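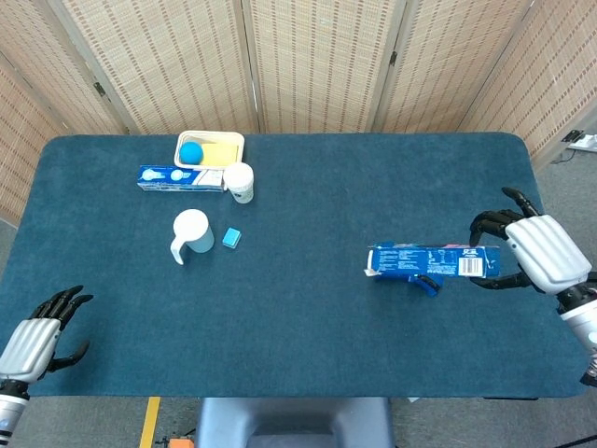
Looking After Sponges, Cloths and Brushes

My mother kept one sponge for the dishes, one for the stove and one for everything she didn't want to think about, and she could tell them apart in the dark. I never had her gift, so over the years I've had to work out a system, and several of you have written in asking for it. Get yourself a cup of coffee, because I do go on!

Let's start with the kitchen sponge. The trouble with a sponge is that it sits in its own puddle all day long, usually in that little corner behind the faucet where no air ever gets to it. Squeeze it out hard when you finish the dishes, then stand it on its edge. I use an old toast rack for this (one of a pair we got as a wedding present, and we only ever ate toast out of it once). A binder clip works too: clip it on one short end and the handles make a pair of feet.

Snip one corner off a sponge when it comes down in the world from dishes to counters. Snip a second corner when it moves on to the bathroom or the garage. Anybody in the house can read that, even teenagers, and you don't need to buy a different color for every job. When a sponge smells sour after a good rinse, let it go. I know people boil them and put them through the dishwasher, and I did it myself for years, but a smelly sponge has earned its rest.

Now, cloths. I wash mine hot with the towels and leave out the fabric softener, which makes them push water around the counter in the most annoying way. If yours have gone like that already, run them through once with a cup of white vinegar and no soap, and they'll usually come back to you. Dry them all the way before you fold them. A damp cloth in a closed drawer will have the whole stack smelling like a basement by Thursday.

Dish brushes want to hang with the bristles down. Stood up in a jar, the water runs into the head and stays there, and on a wooden brush that's where the splitting starts. Mine gets a rub of mineral oil on the handle every October, when I do the cutting boards.

Huguette Lévesque wrote to ask about the pale tide marks she gets on her dark tablecloth after wiping up spills. I had the same thing on a chair seat once. Blot first with something dry, pressing straight down, then go over the whole section with a barely damp cloth, right out to the seam, so there's no edge for the water to dry along. Scrubbing the one spot only makes it fuzzy. Try a hidden corner first if you don't know how the dye will behave.

One more thing while I have you. A dry sponge, never used with soap, is wonderful for getting pet hair off stairs and car seats. Drag it toward you in short strokes and the hair rolls up into little sausages you can pick off by hand. I keep one in the glove compartment, in a sandwich bag, next to the tire gauge.

Next time I'll get to the letters about cast iron, and there are a lot of them.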